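### 4.2 What gathers on a shared table

We had expected, going into the Jostance study, that the desk would be where household paperwork lived, and we had planned our visits with desks in mind. It took us only a morning or two to see our mistake. In home after home the paperwork was on the table, in company with the snacks, the bits of toy and the tape, and the desk (where there was one) had become a sort of shelf. We are grateful to the households for putting up with our rearranged questions so cheerfully.

Our records cover 80 households and 2,054 separate items, logged under the Marinescu scheme described in Section 3. The scheme sorts things by how long they are meant to stay: resting things, passing things and stuck things. A folder brought out to be dealt with is a passing thing, at least to begin with. An opened letter which has been moved from one end of the table to the other for a fortnight is a stuck thing, and most people knew perfectly well which of theirs were which. They would often pat the pile fondly as they told us.

Figure 2 gives a fair idea of the middling sort of table, neither very full nor very bare. A manila folder lies over a white sheet of paper, and near it are a snack packet and a chunky blue plastic block, both on a woven cloth with a fringed edge. Under our coding the folder and the sheet beneath it count as a single pile, a rule we argued over at some length and kept in the end for the sake of the second coder's patience.
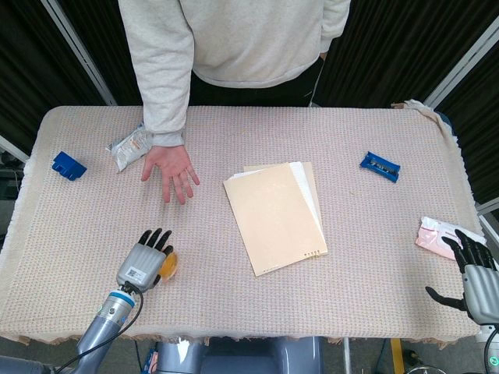

**Figure 2.** Papers and small household things on a cloth-covered table.

The cloth deserves a word of its own, as we had given it no column on the first recording sheet and had to add one in July. Several people told us that they tidied differently when a cloth was on. With a bare top they wiped, and wiping meant lifting everything; with a cloth they were more inclined to smooth it by hand and work their way around whatever was there. We can't say from interviews alone how far this accounts for the stuck things, and the Trellamik pilot, which looked only at kitchen worktops, is of little help to us on the point.

Stationery was the other surprise. Tape, clips and the like were nearly always spoken of as having a proper home, usually a drawer, and people could name the drawer without stopping to think. When asked where the tape had been the last time they needed it, though, they tended to say the table. We have left these items in the passing group, following Muvwood's earlier coding, but a fourth group for things that come and go may well be wanted. We return to this in Section 5, together with the question of who does the putting away.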